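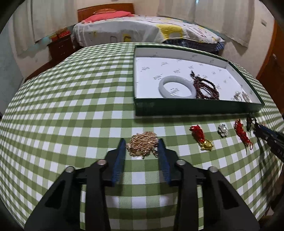
Section 7. When the Grip Goes Wrong: Snags, Slips and Pinches on Chain and Cord

If you have come straight to this section, something has probably caught, and you would like it uncaught as soon as possible. Please take a breath first. A fine chain is rarely harmed by the moment it catches. It gets harmed in the next few seconds, when somebody pulls. We have put the steps in the order we would want them ourselves, and we ask you to read to the end of 7.2 before you touch the release.

This section covers the Trikar two-finger gripper with ribbed pads, used by hand for sorting jewelry and other small items. Mounted grippers are covered in Section 9.

7.1 What the fault looks like

A heap of thin chain is the hardest thing you will ask this gripper to pick up. A bangle is one solid piece and behaves like one. A coiled chain is all loops, and the pads may close on three strands and leave the rest hanging. You may notice any of these:

- The fingers close, but the grip light blinks amber and never turns steady.
- The heap lifts on one side and a long loop stays down on the cloth.
- The fingers will not open all the way after you let go of the trigger.
- You feel a small tick through the handle as you squeeze.

The last one matters most. A tick usually means a link has slipped off the pad and into a linkage joint, beside one of the round pins.

CAUTION: Keep your fingertips out from between the bars of the gripper fingers whenever the battery is in. The gap narrows as the fingers move, and it will pinch.

7.2 Freeing a caught chain

1. Stop squeezing and hold still. Keep the tips low over the table so that the chain's weight rests on the cloth and doesn't hang from the pads.

2. Press the red hold button on the handle. The fingers stay exactly where they are. Do not press open yet, even though every instinct will tell you to.

3. Slide the battery out and wait 30 seconds for the motor to lose its charge. Leonora Panganiban, who tested this section for us, likes to use the wait to move the neighboring pieces away, and we think that is a very good habit.

4. Look at both pads and all the pins from the side. If the chain is only between the pads, go on to step 5. If any link is in a joint, skip to step 6.

5. Turn the thumbwheel one click at a time toward OPEN until the strands drop by themselves. Then go to 7.3.

6. Turn the thumbwheel one click toward CLOSE, which takes the pressure off the joint, and lift the link out with the plastic pick from the lid of the case. Metal tweezers will scratch the pin, and a scratched pin catches the next chain even faster. Once the link is clear, open the fingers as in step 5.

7. If the link does not come free after two tries, leave it where it is. Take off the finger (Section 4, one screw) and work on it under a good lamp.

NOTE: Corded pieces with knots and loose strands can be freed the same way, but go slower. Thread frays quietly and you won't feel a tick.

7.3 Before you start again

1. Wipe both pads with the dry cloth. Look between the ribs for bits of thread or broken link.

2. Put the battery back in and run the empty open-and-close test, found under menu item 13. The fingers should move smoothly and meet evenly. If one arrives before the other, stop and see 7.5.

3. Change the grip setting to SOFT. The factory setting of 180 is meant for solid items and is too strong for fine chain.

4. Gather the chain into a smaller heap, with any loose end tucked under, and come at it straight from above. Close on the thickest part.

5. Lift a little way and pause. If a loop trails, set the piece down and try once more.

7.4 Working with a second gripper

Two grippers over one table are a real help when there is a lot to put away in the tray, but most of the bent links reported to us came from two people reaching for neighboring pieces at once. Agree on who goes first. Never hand a chain from one gripper to the other in the air - set it down, open, back away, and let the other person pick it up.

7.5 When to call us

Please stop using the gripper if the fingers meet unevenly, if code 1252 shows on the handle, or if the tick comes back with nothing in the grip. Write to Aldo Costa at the Histidel service desk and tell him what you were lifting and which setting you were on. Please send the finger back as it is, with any snagged link still in place if you can spare it. He learns a good deal from those.

Section revised Friday, May 9, 2025. Replaces the January sheet, which left out the wait in step 3 of 7.2.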